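Flilbridge region economy forecast to grow in 2025, says development office

FLILBRIDGE, 15 December 2024 - The Flilbridge Regional Development Office has released its economic outlook for the coming year, forecasting modest growth led by food processing, freight and building work.

The outlook draws on a survey of 165 employers in Flilbridge, Mallar and Geden. Of those, 48 per cent said they expect to hire in the next year. A further 23 per cent said they plan to cut hours or leave vacant jobs unfilled, mostly in retail and hospitality.

"Households are still being careful with their money, and shop owners are telling us that," said Yolanda Ferreira, the office's chief economist. "The stronger numbers are coming from businesses that sell outside the region. We expect that to continue through the first half of the year."

Freight through the Mallar rail yard rose over the past year, helped by a good grain harvest. Building approvals were higher in Geden, where two housing estates are under way, and flat elsewhere.

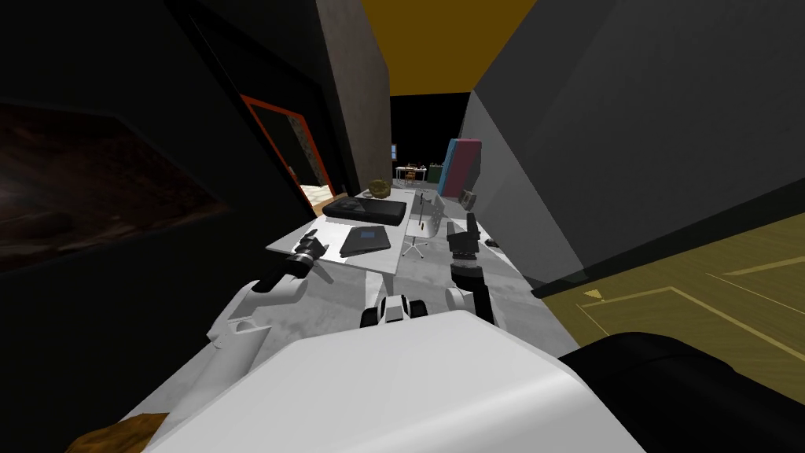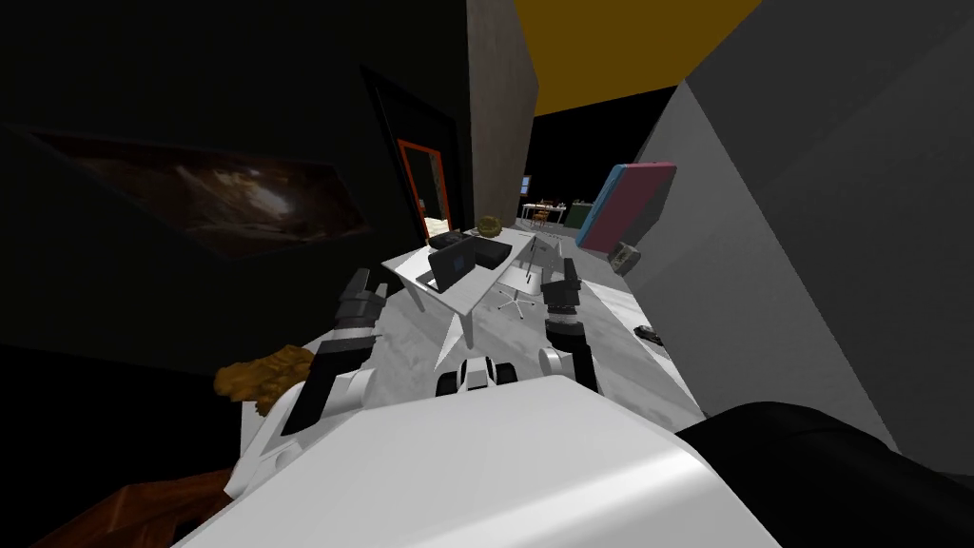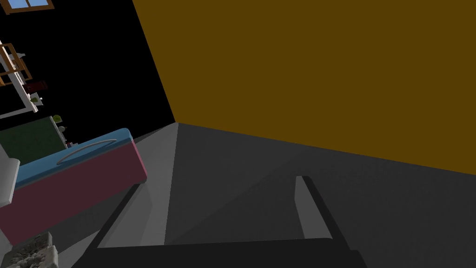 Labour remains the main concern for employers. Many said they had trouble finding electricians, drivers and bookkeepers, and several manufacturers said they had put off new orders for want of staff. Rents in central Flilbridge were also named as a reason why workers from other centres turn down jobs.

The outlook recommends that the Cusi Road industrial area be opened in stages, with 5 lots released first. Water and power connections to those lots are already in place.

Ruth Paucar, the office's director, said the lots would be offered to local firms before being advertised more widely.

"We have businesses in Geden that have outgrown their sheds and want to stay in the region," Paucar said. "They will get the first look."

The office will update its forecast in May, when full-year payroll figures are available. Copies of the outlook can be picked up at the office's front counter during business hours or requested by mail.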